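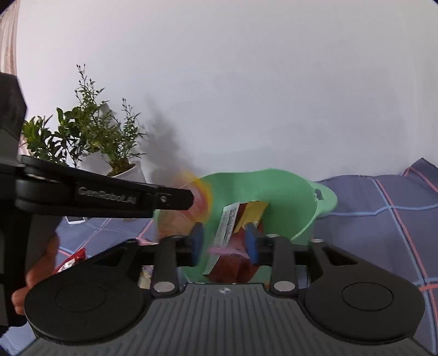

What does Waaka teach?

Evening classes in grown-up paperwork: leases, pay stubs, insurance letters, tax forms, and the kind of mail that people put on top of the fridge and hope will age out of relevance.

We started in the back half of a closed shoe store, with one long table and a whiteboard that still had a sandal sale on it in permanent marker. Mereana McKinnon had spent years processing claims for an insurance office and had come to the view that most of the people calling her weren't careless. They had been sent a page of sentences written to be skipped, and they had skipped them. She put up a card at the laundromat offering to read anybody's mail with them on a Wednesday evening. The first week she got a couple arguing over a security deposit and a man who wanted to know where the restroom was. He stayed, and later took the tax course twice.

Dela Adjei joined as the second teacher. Dela had taught high school math and was used to rooms where people would prefer to be elsewhere, so the transition was smooth. The budgeting course is Dela's work from start to finish, including the handout titled "Where Did It Go," which former students still ask us to mail to their brothers.

How we teach

You bring the letter. We read it out loud, slowly, and stop every time somebody frowns. Courses are capped at 20 people, which is also what the fire marshal thinks of the room. There are no grades and we don't give out certificates, though one student made his own and it looks better than anything we would have ordered.

We have two rules. Don't laugh at anyone's envelope pile, and don't give your neighbor legal advice, however strong the feeling. We aren't lawyers either. When something needs one, we say so and help you write down what to ask before the meter starts running.
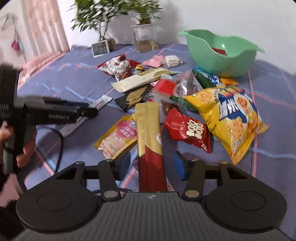

The courses themselves go by names we chose in one afternoon and have been explaining ever since. Indska is the beginners' course: leases, utility bills, and how to be on hold. Vallska covers insurance and medical billing, and runs longer because medical billing does. Trindora is for people opening a small business, or people who opened one a while ago and have just learned there was a form. Mereana says the names sounded friendly at the time. Dela has asked that it be noted he was out sick that day.

What it costs

A full course is $100. A single drop-in evening is free for your first visit, and after that we have a jar. If the fee is the problem, tell whoever is at the desk and it stops being the problem; we don't ask for paperwork to prove it, as that would be a bit much coming from us.

Where the name comes from

Mereana's first car. It didn't run well, but she kept every receipt.

Finding us

We're upstairs now, at Suite 1119, a number that suggests a much taller building. Take the side entrance and go up the stairs past the dentist. Doors open half an hour before class, and the coffee is made by whichever teacher lost the last argument. New courses begin in May, and the sign-up sheet lives on the front desk under the stapler.

Contact | Course list | © Waaka Evening School | Back to top

This site uses cookies to remember that you have already closed this notice. Accept | Settings

2 comments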